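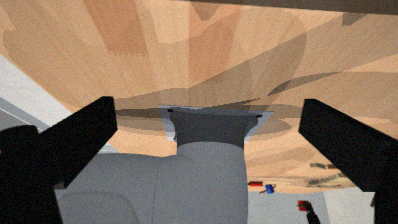 Build diary / Simulation

4 min read

July, 11 pm. Wrist camera work, continued. The club wants the under-table task ready before we book time on the real arm, so tonight was all simulator.

The render from the gripper now looks up at the underside of the tabletop, with the mounting plate and its dark flared fitting between the open fingers. Two screws show on the plate. The large grey body under the fitting takes up much of the lower middle of the view, and the fingers close off the sides, so the usable area for the detector is smaller than I assumed when I wrote the task sheet. Small coloured objects are visible low down on the right, one of them partly behind the right finger. Masking the fingers is simple with the gripper open. I have not written the mask for the closed position.

Wood texture: blotchy, with wide swirling bands. The edge detector (Pruvby, default thresholds) picks up the bands as contours. Raised the blur kernel from 5 to 7, which removed most of them and also softened the screw heads. Went back to 5 and put a minimum contour area in instead. Better. The darker olive streaks near the lower edge of the wood still come through as short segments. Left them in for now.

Ran 26 approach trials in Wirnholm from randomised start poses. 11 stopped short on the collision check. Of those, 4 were the wrist link against the tabletop, the rest the finger pads against the fitting. The pad failures all had the same sign of error in roll, so I suspect the tool frame offset. Roy (our planner branch) and Loner (the old one) disagree on that offset by a few millimetres and I can't find the commit where it changed. Loner's value matches the drawing. Will rerun both with the same seed.

Also found that the simulator writes camera pose before the joint update, one step late. Harmless when the arm is still, wrong during the approach. Moved the call. Log files from before tonight should not be used for the calibration write-up.

To do: closed-finger mask, offset rerun, ask whether the judges accept simulated trials in the appendix. Stopped at half past one with the rerun queued.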